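### 7. Memory Installation and Replacement

Read this section in full before removing the side panel. The procedures apply to all desktop units issued under the Kaimal workstation program. Units supplied by Rematmont before June are covered by a separate supplement.

**Before you begin**

1. Save all open work and shut down the operating system.
2. Disconnect the power cord, then all other cables.
3. Press and hold the power button for 14 seconds to discharge remaining power.
4. Lay the unit on its side on a firm, level surface and remove the panel.

> **Caution:** Static electricity can damage memory modules. Wear a grounded wrist strap, and handle modules by their edges only.

Locate the memory slots before unpacking the new modules. Their position varies by model – on many boards they are close to the processor socket. Leave the processor and its retention lever alone during this procedure.
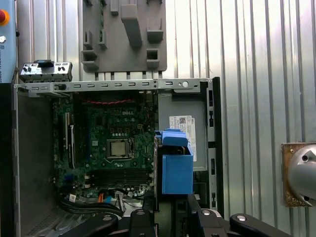
*Figure 7. Chassis on its side with the panel off. The memory slots are empty; the processor is in its socket.*

**Installing a module**

1. Open the clips at the ends of the slot.
2. Align the notch in the module with the key in the slot. Modules for these units have 288 contacts and fit in one direction only.
3. Press down evenly on both ends until the clips close.
4. Repeat for each additional module, following the slot order printed in the model sheet.

> **Note:** Do not force a module that will not seat. Remove it, check the notch and try again.

**Completing the work**

1. Check that no cables will be pinched by the panel, then refit it.
2. Reconnect all cables and turn on the unit.
3. Open the setup utility and confirm that the installed memory matches the amount fitted.

If the amount shown is too low, shut down, disconnect the power cord and reseat each module. If the fault remains, submit a Nukik service request with the asset number and the slot positions used. Return removed modules to the Kumov parts desk in antistatic bags – loose modules will not be accepted.

Revised Sep 17, 2024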